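Workshop notebook – growing media bench, Plaltley
Entry for Tuesday, June
Entered by Svenja Aigner; read and initialled by Senan Ní Mhurchú

Purpose of the day's work: to establish the moisture content of the charcoal-amended potting mix before it is issued to the propagation house, and to settle the question, left open at the previous entry, of whether the mix is to be reported on a wet or a dry basis.

Materials. Mix drawn from the Rivas bay, left-hand side, below the surface crust. The charcoal fraction is the coarser grade from Drondomier. The unamended mix in the adjoining bay was sampled by the same method and is labelled Nurkix, after the supplier of the bark. Labels were written in pencil, as the ink on the previous set did not survive the oven.

Procedure. Each sample was tipped into a tared foil tray, broken up by hand and levelled. Stones were removed. Pieces of bark were left in. Trays were placed in the drying oven overnight and weighed on removal, returned, and weighed again until two consecutive readings agreed. The desiccator was used between oven and balance for every weighing. It was not used last time, and the earlier readings should be regarded as low-confidence for that reason.
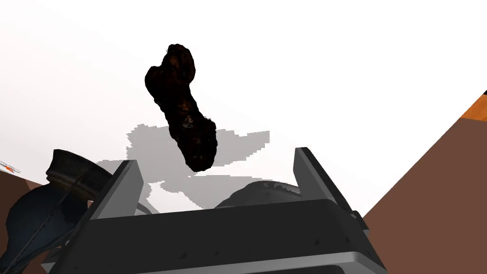
Dark lump with reddish-brown mottling, grey shadow with stepped edges behind. Rendered view.

Result, Rivas tray. Starting mass 200 g, constant mass 164 g. Loss on drying is therefore 36 g. On a wet basis this gives 18 per cent; on a dry basis, 22 per cent to the nearest whole number. The gap between the two is large enough to cause confusion when a figure is passed on without its basis, and I believe this explains the disagreement with the propagation house in autumn, when their figure and ours were compared as though they were the same quantity.

Agreed with Senan that all entries from this date are to be reported on a dry basis, with the starting and final masses written beside the percentage. Past entries are not to be altered. A note has been pasted inside the front cover.

Result, Nurkix tray. Not reported. The tray was bumped against the oven door on removal and some material was lost to the oven floor. The sample is to be repeated in full. The balance of the bag is sealed and on the lower shelf of the cool room.

Observations on texture. The amended mix breaks apart more readily than the plain mix and leaves a grey film on the gloves. Water poured on the surface of a dry pot sat for a moment before entering, then went down unevenly at the pot wall. This is the usual behaviour of over-dried bark and I would not attribute it to the charcoal on present evidence. Pots should be wetted from below before any drainage comparison is attempted.

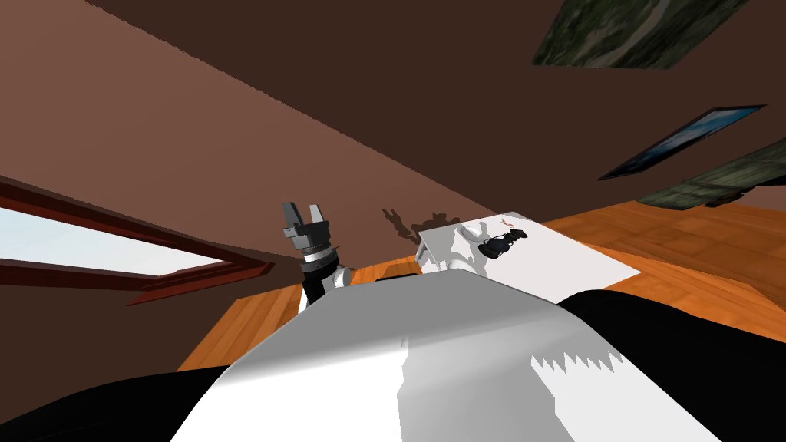
White torso panels, gripper pointing up above the left shoulder; view strongly tilted. Rendered.

Equipment. The oven thermometer and the dial do not agree. The thermometer has been taken as correct. The balance was checked against the reference mass at the start and at the end of the session and had not drifted. The oven door seal is perished along the bottom edge – a replacement has been requested on the usual form. Foil trays are running low.

Comment added by S. Ní Mhurchú: The single tray is not sufficient to release the bay. Please run duplicates of both mixes and record the depth at which each sample is taken, as the top of the bay dries out well before the centre. I would also like the charcoal weighed on its own, dried and then soaked, so that we can say how much of the water is held in it and how much in the bark.

Outstanding:
Repeat Nurkix tray, in duplicate.
Second Rivas tray, drawn from the centre of the bay.
Charcoal alone, dried, then soaked overnight, drained and weighed.
Advise the propagation house of the change to dry basis before the next issue of mix.
Bay to remain tagged “hold” in the meantime.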